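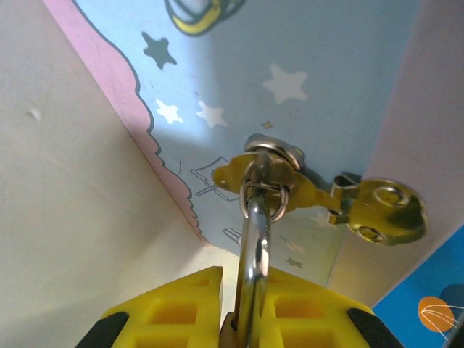 The cam lock, from underneath.

Koltwood Key Code List
Last tidied up August 22, 2021

G'day, and welcome to my pile of key codes. I started this list when I bought a second-hand filing cabinet with no keys and spent a whole evening working out what the little number stamped on the lock face meant. There are now 3584 rows in it, which says something about how my weekends have gone.

What's in the folder

codes.csv is the main list. One row per lock code, with the maker's series, the key blank I matched it to, the barrel length in millimetres and a notes column. The notes column is a mess, sorry! Some of it is my shorthand from years back and I can't always read it myself.

series.csv groups the codes into families. Varnberg and Nogueira are the big ones, then Cillden, then a leftover bin called "misc" that holds around 2000 rows and really needs splitting up.

blanks.txt is plain text, one blank per line, with the other names each blank gets sold under. Handy if your local hardware shop only stocks the one brand.

Where it came from

Mostly old catalogues, plus lockers, desk drawers, letterboxes and toolboxes I've had apart in the garage. Sang-wook Kang sent me a scanned Nogueira price book that filled in a huge gap, and Beatrice Mfaume went through the Cillden codes and found 6 that I'd typed in backwards (thank you, Beatrice – I owe you a slab).

Things to watch for

Leading zeros. Spreadsheets love to eat them, so import the code column as text or 0417 turns into 417, and that's a different key.

Barrel length is measured from behind the face to the end of the threaded body, without the cam. Old catalogues measure it 3 different ways. I've converted what I could and put a question mark in the notes where I was guessing.

Colour and finish aren't recorded. I had a column for it once and gave up on it in February.

There are no cutting depths in here, only series and blanks. If you've lost the key to your own cabinet, take the code to a locksmith and they'll sort you out from their own books.

Sending me fixes

Email is fine, a pull request is better. Tell me what's stamped on the lock and what it came off, and please keep to one code per line. I'm slow to reply over footy season but I do get to everything.

Licence

Use it however you like, just leave the credits file in there.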